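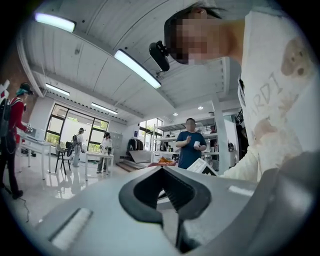

Agathe Chauvin
Lab instructor, Robot Handling and Fault Finding

Notes for Unit 6: The month the left hand drifted

Settle in, because I like to tell this one from the beginning, and the beginning is dull. In August we were recording two-handed pick and place work with hand-held grippers, the same pairs you'll be using this term. The idea was to train a policy for the Trivotik arm from 254 demonstrations. Everyone worked hard, the files looked healthy, and Brolter (our logging program, which you'll come to know better than you'd like) reported no errors at all.

Then we ran the policy. The right hand was lovely. The left hand closed on thin air next to the cup, every time, and on one run it came down on the rim of the basket hard enough to trip the force limit and stop the arm. Nobody was hurt – the people were all outside the tape, and I hope you'll remember that part even if you forget the rest.

We spent days blaming the training. We changed the learning settings, and we swapped the finger pads. What we should have done was open the raw recordings and look at the clocks. The left gripper's time stamps were late by up to 200 milliseconds, and the delay grew through each session. Out of 254 recordings, 151 had to be thrown away.

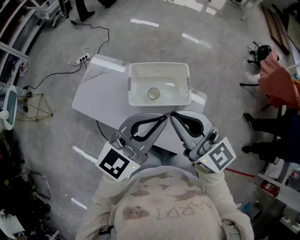
Why didn't the logging program catch it?
It only checked that both streams were present and complete. It never compared their clocks, so a late stream passed as a good one.

The cause was a sync cable with a worn plug. When it lost contact, the gripper fell back on its own clock and carried on recording, with no warning on the screen. I still think that was a poor choice in the software, and the Govitz patch you'll install in week two makes it stop and complain.

Before your own session, please do the following with your partner:

Tap the two gripper tips together at the start and at the end of each recording. Find both taps in the two streams and write down the difference.

Tug each plug gently, and look at the cable along its whole length.

Keep your first run on the arm at low speed, with one person at the stop button and both of you outside the tape.

For next time, read the Tamura fault report up to the timing plots, and bring one question about it.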